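Ljubica Petkov
@ljubicapetkov
Thread on refinishing a wooden worktop that has a heavy gray cabinet unit standing on it permanently. Mostly measurements and grit numbers. 1/

Starting point: pale wood, factory oil, several years of use. The finish had gone dull along the front where people lean and was still fine at the back. Uneven wear is the usual case. You still sand the whole surface, or the color difference will show forever. 2/

The worktop is 1,620 mm long. I bought it unfinished at the edges from Kovačević and sealed those myself, badly. Two of the water marks started at the edge and crept inward along the grain. Lesson applied this time: edges and end grain get an extra coat. 3/

Grit sequence: 120, 180, 240. I stopped at 240. Going finer on this wood closes the surface and the oil sits on top and stays tacky. Vacuum between grits, then wipe with a barely damp cloth and leave it an hour before the last pass. 4/

Sand with the grain where there is a grain direction to follow. Where it swirls, use the random orbital with light pressure and keep moving. Cross-scratches in those areas look like nothing at 180 and look terrible under oil. 5/

Oil is Plenance matte, clear. Zorica Stoyanova used the white-tinted version on her shelves and it keeps the wood paler, but it also hides the figure. I wanted the figure. 6/

Coat one: thin, worked in with a pad, excess wiped off after 15 minutes. Coat two the next evening. Edges got a third. Consumption was lower than the tin claims - I have more than half of it left. 7/

The rags go flat outside on a line until they are stiff. Oil-soaked cloth in a heap can self-heat and catch fire. Read the tin. 8/

Cabinet unit went back after 11 days. The tin says light use after 2, but a standing load is not light use. The last time I put it back early, the feet left rings. 9/

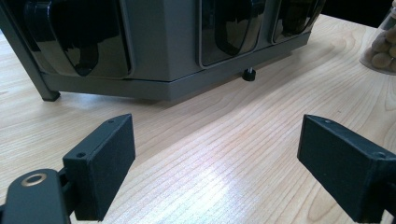
Can you put felt pads under a unit like that on an oiled top?
Felt works once the oil has fully cured, but it collects crumbs and any spilled liquid and holds both against the wood. I prefer the small hard feet, wiped clean whenever the unit gets moved. 10/

On sheen: matte oil still throws a glare when light hits it low. Check for missed patches from that angle, with a lamp held close to the surface. Dry spots read as flat areas inside the shine. I found one near the back corner and spot-oiled it. 11/

Moving the unit: empty it, tilt, slide a folded towel under each side, then pull. Do not drag it on the feet. Grit trapped under a foot will cut a line straight through two coats. The glossy panels pick up fingerprints from this, so glass cloth afterward. 12/

Maintenance plan: wipe with water and a little Stestance soap, dry immediately, one thin coat of oil every February. Coasters under anything with a wet base. Metal lids left wet will stain some woods black, and sanding is the only fix I trust. 13/

Someone asked about hard lacquer. It lasts longer, but when it fails you strip the entire top. With oil I can repair a patch the size of my hand in one evening. Different trade-off, your call.

Grit and coat notes are in a text file, ask if you want it. 14/14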